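Search this site
Search for: Go

How to get candle wax out of a tablecloth

We use cookies to remember your preferences. Accept all. Manage settings.

Sooner or later somebody lights a candle at dinner, somebody else leans across for the potatoes, and you spend the rest of the evening pretending not to look at the cloth. I have been married to Brock Carrier for long enough to have had plenty of practice. He is a great one for atmosphere.

What follows works on cotton, linen and most mixed fabrics. It doesn't work on silk, and if you have put silk under a candle I can't help you with that or with anything else.

What you need

A blunt knife (a butter knife is fine, a bank card will do)
A bag of frozen peas
Brown paper, or plain kitchen roll with no pattern printed on it
An iron
A little washing-up liquid
Patience, or a radio

Step 1. Leave it alone

Wet wax spreads. Dabbing at it with a napkin spreads it further and costs you the napkin. Let it set. If you have guests, move the salad bowl over it and carry on talking.

Step 2. Freeze it

Lay the peas on the wax for 20 minutes. For a small cloth you can fold the whole thing into a bag and put it in the freezer, next to whatever else you've been meaning to deal with in there. The wax should go hard and brittle.

Step 3. Scrape

Hold the cloth flat and push the knife along under the wax, nearly level with the fabric. Most of it will lift off in flakes. Go with the weave and don't dig. My friend Tanner Gill dug, and now owns a very nice set of napkins and no tablecloth.

Step 4. Iron out the rest

Put 2 sheets of paper under the mark and another 2 on top. Set the iron to warm, with the steam off, and press down for a few seconds at a time. A greasy patch will show on the paper. Move to a clean bit of paper and go again until nothing more comes through. Check the care label before you start, and if the label has been cut out because it was itchy (on a tablecloth, Brock?), begin with the iron at its coolest.

Don't use newspaper. You'll get the wax out and the football results in.

Step 5. Deal with the colour

White candles usually leave only a faint shadow. Red ones leave a souvenir. Rub a drop of washing-up liquid into the back of the mark, wait a quarter of an hour and rinse with cool water. Repeat if you need to. On dark or bright cloth, try a corner first.

Step 6. Wash and dry

Wash at the warmest setting the label allows and hang it up to dry. Keep it out of the tumble dryer until you are certain the mark has gone, as the heat can fix what's left. I check mine by the back door on a Friday morning, when the light is unkind.

Putting it back on the table

Iron printed cloths on the wrong side, while they're still slightly damp, and work from the middle outwards. Then smooth it over the table by hand before anything goes on top.
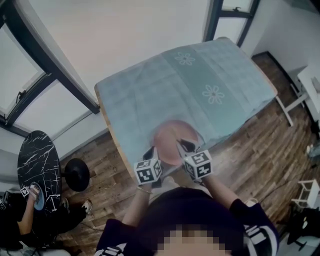
A blue cloth with white flowers, back on table duty.

If you must have candles again, stand each one on something with a rim. A saucer is plenty. Beeswax drips less than the cheap sort in my experience, though a draught will make any candle misbehave, so look at where the window is before you choose the spot.

For wax on wood, leave the iron in the cupboard. Harden the wax with the peas in a plastic bag, wipe up any wet straight away, and ease it off with the bank card. A soft cloth and a bit of polish will see to the smear.

Wax on the carpet is a longer story and I'm saving it for March.

Get new posts by email. Enter your address. Subscribe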